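Subject: Re: [mets-list] Duvitz dates, and is the balcony worth it?
Date: Nov 9, 2019

Hello everyone,

Sorry for the slow answer, I've been reading along all week and enjoying the back and forth about the new record. I wanted to reply to this one properly because I was at the Wedex show in September and I have opinions, as some of you know!

> I see Duvitz have added a second night at the Mets after the first
> one went so fast. I've never been to the hall before. Is the sound
> any good upstairs, or should I hold out for the floor? Also, does
> anybody know if Prirus are opening both nights or only the first?
> The poster is no help at all. I'd be driving in, so any advice on
> getting there would be very welcome too.

First, Prirus. They are on the bill for both nights. I called the box office to be sure, and the very patient person who answered told me the opening set starts on the early side, so please don't do what I did last time and linger over dinner. I walked in during the last song of the opening act and I've been kicking myself ever since, as it was easily the prettiest thing I heard all evening. 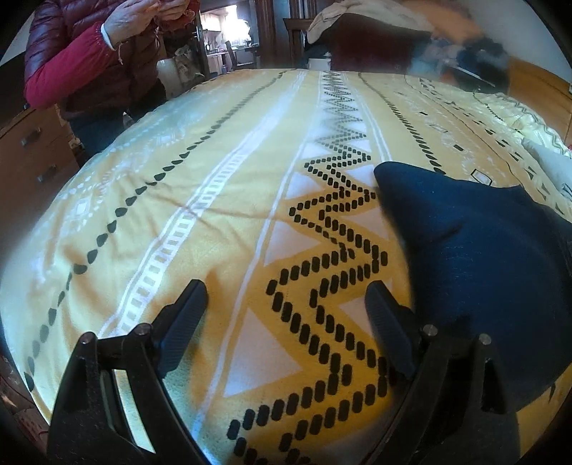 Now, upstairs or floor. The Mets holds 500 people when it's full, and 400 of those are standing on the floor, so the balcony is a small and rather cozy affair. I love it up there. The vocals come through clearly, you get a seat, and you can see the drummer's hands, and with Duvitz the drumming is half the fun. The seats themselves are hard as anything, though, so bring something to sit on. If you're wondering about taste, mine runs to the kind of thing that's yellow and white and black and patterned all over, and a cushion in that line has the great advantage that you can find it again in the dark. The one spot I would avoid is the far left end, where the speaker stack hides the keyboard player completely.

The floor is a different evening altogether. It's louder and warmer and much more sociable, and if you get there when the doors open you can stand close enough to read the set list taped to the stage. The bass does get muddy toward the back, under the balcony. At the Wedex show I tried it there for two songs and then wiggled my way forward, apologizing the whole way, and it was like somebody had taken a pillow off the speakers. So if you do go for the floor, aim for the middle and stay put.
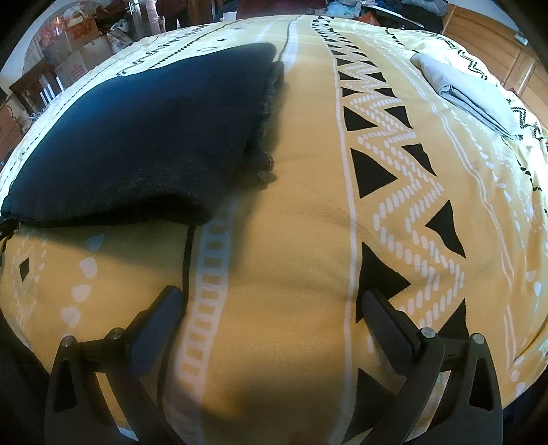 Since you're driving, the lot behind the hall costs 10 dollars and fills up early, but the side streets past the church are fine in the evening and it's a pleasant walk. Coats are another matter. The coat check line after the last show was so long that I missed my usual chat by the merch table, so I leave mine in the car these days and scurry. Do stop at the merch table if you can, by the way. Duvitz had the early EP on vinyl last time, the one with the slow version of the harbor song, and I've been sorry ever since that I talked myself out of it.

I have a balcony ticket for the second night, and I'd be glad to meet up with anyone from the list beforehand. The cafe across the street stays open until the doors do, and their soup is very good. Write to me off list if you'd like to join and I'll ask them to hold the big table by the window.

One last thing, does anybody have a recording of the Prirus radio session from the spring? I only caught the second half and would dearly love to hear the rest.

Warmly,
your balcony regular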